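제3장 소리는 어떻게 방을 채우는가

같은 노래를 욕실에서 부를 때와 이불장 앞에서 부를 때, 저는 전혀 다른 사람이 됩니다. 욕실에서는 제법 가수 같은데 이불장 앞에서는 감기 걸린 아저씨예요. 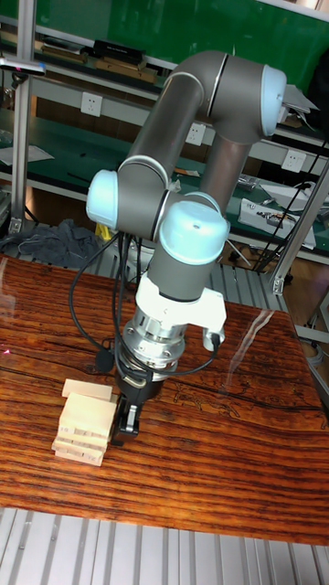
이 차이를 처음 진지하게 고민한 건 대학원 때였습니다. 합창 동아리에서 베이스를 맡았는데, 연습실을 옮기자마자 다들 박자가 흐트러지더라고요. 지휘하던 에드가르도 룸바오 선배는 우리가 게을러졌다고 화를 냈지만, 범인은 방이었습니다. 새 연습실은 벽이 온통 콘크리트라 한 음이 사라지기도 전에 다음 음이 겹쳤거든요. 선배가 집에서 겨울 커튼을 들고 와 뒷벽에 걸고 나서야 가사가 들리기 시작했습니다(그 커튼에서 나던 나프탈렌 냄새는 아직도 기억납니다!).

2장에서 우리는 소리를 공기의 압력 변화로 다루었고, 벽이 없는 공간을 가정했습니다. 계산은 편했지만 그런 곳에서 노래할 일은 별로 없지요. 이제 벽과 천장을 세워 봅시다. 소리가 벽에 닿으면 일부는 되돌아오고, 일부는 벽에 흡수되어 열로 바뀌고, 나머지는 벽을 지나 옆집으로 갑니다. 얼마나 되돌아오는지는 벽의 재질에 달려 있고, 음의 높낮이에 따라서도 달라집니다. 얇은 커튼은 높은 소리는 꽤 잘 잡지만 낮은 소리 앞에서는 거의 힘을 못 써요. 옆집 음악에서 쿵쿵거리는 저음만 넘어오는 것도 비슷한 사정입니다. 벽은 대개 높은 소리를 더 잘 막으니까요.

이 장에서 가장 자주 만날 말은 잔향 시간입니다. 음원이 멈춘 뒤 소리의 세기가 60데시벨 줄어들 때까지 걸리는 시간을 말해요. 방이 크면 길어지고, 흡음하는 면이 많으면 짧아집니다. 3.2절에서는 부피가 200세제곱미터인 교실과 500세제곱미터인 소강당을 놓고 직접 계산해 볼 텐데, 곱셈과 나눗셈만 할 줄 알면 됩니다. 겁먹지 마세요.

3.4절에서는 드랄턴 음악당의 개보수 과정을 따라갑니다. 설계를 맡은 록사나 코즈마는 객석 의자 천부터 바꾸자고 해서 모두를 당황하게 했는데요, 저도 처음 들었을 때는 농담인 줄 알았습니다. 왜 의자였는지는 흡음률 표를 읽을 수 있게 되면 금방 짐작이 갈 거예요.

읽기 전에 해 볼 일
집 안에서 소리가 가장 많이 울리는 곳과 가장 덜 울리는 곳을 골라 손뼉을 한 번씩 쳐 보세요. 두 곳의 바닥, 벽, 천장이 무엇으로 되어 있는지 공책에 적어 둡니다. 3.3절에서 이 기록을 다시 씁니다.

이 장의 새 용어
반사, 흡음률, 잔향 시간, 직접음, 초기 반사음

3.1 손뼉 한 번에 들어 있는 것

빈 방에서 손뼉을 치면 우리 귀에는 소리가 하나로 들립니다. 그런데 녹음한 파형을 길게 늘여 보면 맨 앞에 뾰족한 봉우리가 서 있고, 그 뒤로 작은 봉우리들이 점점 촘촘하게 따라옵니다. 맨 앞의 것이 손에서 귀까지 곧장 온 직접음입니다.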